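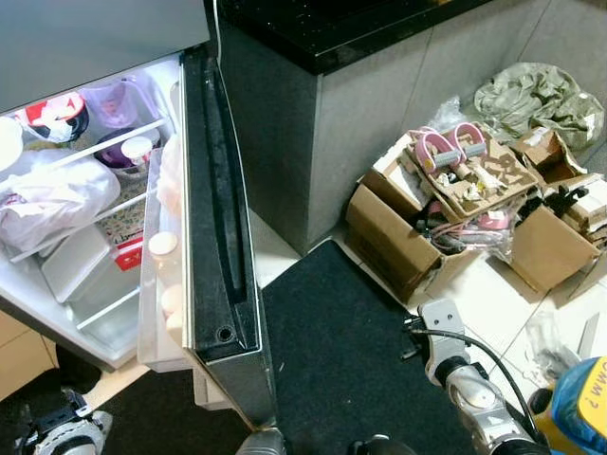
What is a step sequencer?

A step sequencer is a device or program that plays back musical notes, drum hits or control changes arranged on a grid of equal time divisions. Each division is called a step, and the pattern normally repeats until it is stopped or changed.

Overview

Step sequencers are found in drum machines, synthesizers, modular systems, audio workstations and mobile music apps. The user enters a value at each step instead of performing the part in real time. A step may hold a single note, a chord, a rest, or a setting such as filter cutoff. On playback the sequencer moves through the steps in order at a rate set by the tempo.

The most common pattern length is 16 steps, with each step equal to a sixteenth note, so that one pass fills a bar of 4/4 time. Many programs allow shorter or longer patterns. A pattern with an odd number of steps, played against one with an even number, drifts in and out of alignment and is often used to add variation to a repetitive track.

Step sequencing differs from loop recording, in which a player's timing is captured as performed. The two methods are often combined. A drum part may be programmed in steps while a bass or keyboard part is played over it and recorded.

History

Early step sequencers were analog circuits. A row of knobs set a series of control voltages, and a clock advanced from one to the next. The voltage controlled the pitch of an oscillator, and a separate gate signal started each note. These units could hold only a short pattern, which was lost when the knobs were moved.

Digital memory made it possible to store many patterns and chain them into songs. The adoption of MIDI in the 1980s gave sequencers a common way to control instruments from different makers. Software versions followed on home computers, and touch screens later brought the grid to phones and tablets.

Grid layout

In the usual drum layout, each row stands for one sound and each column for one step. Selecting a cell turns a hit on, and selecting it again turns it off. In a melodic layout the rows stand for pitches. Some programs limit the rows to the notes of a chosen scale.

Other designs show a single row of steps with a separate value for each, shown as a bar or knob. This layout is closer to the analog type and is well suited to control changes.

Common parameters

Velocity sets how hard a note is struck. In MIDI it is stored as a value from 0 to 127, and many sequencers enter new notes at 100 by default.

Gate length sets how long a note is held relative to the step. A short gate gives a clipped sound. A gate longer than the step overlaps the next note, and on some instruments this causes a slide between pitches.

Swing delays every second step by a set amount. Low settings give a slight looseness, and high settings approach a triplet feel.

Probability sets the chance that a step will play on a given pass. At 69 percent, a step sounds on most passes and is skipped on the others.

Ratchet, also called note repeat, divides one step into several quick hits.

Direction sets the order of playback. Forward, reverse, back and forth, and random are the usual choices.

Software examples

Gundine is a pattern-based sequencer for tablets published by Jestholm. It has a drum grid, a melodic grid and 5 control lanes per track. Patterns can be exported as MIDI files or rendered to audio. The version released on February 18, 2020 added separate pattern lengths for each track and the ability to import MIDI loops. A maintenance update in December of the same year corrected a fault that reset swing values when a project was duplicated.

Flirnard is a desktop program that places step patterns on a timeline. It includes a pattern library with 2,217 entries sorted by tempo and meter. A pattern taken from the library becomes an independent copy, and editing it does not change the original.

Naylor is a plug-in that runs inside a host workstation and sends MIDI to other tracks. It makes no sound of its own. It follows the tempo of the host and can store more than 100 patterns in one session.

Synchronization

When several sequencers are used together, one normally supplies the clock and the others follow it. MIDI clock sends 24 pulses per quarter note, along with start, stop and continue messages. Analog equipment may use a simpler pulse, and a follower set to the wrong pulse rate will run at a multiple or fraction of the intended tempo. Network-based methods allow several devices to share a tempo with none of them acting as the leader.

Limitations

Because every step has a fixed length, parts with free timing are difficult to enter on a basic grid. Some programs address this with micro-timing, which moves a note slightly before or after its step. Triplets may require a change of grid resolution for the whole pattern, although newer designs let it be set for each row.

See also

Arpeggiator
Drum machine
Loop recording
MIDI clock
Piano roll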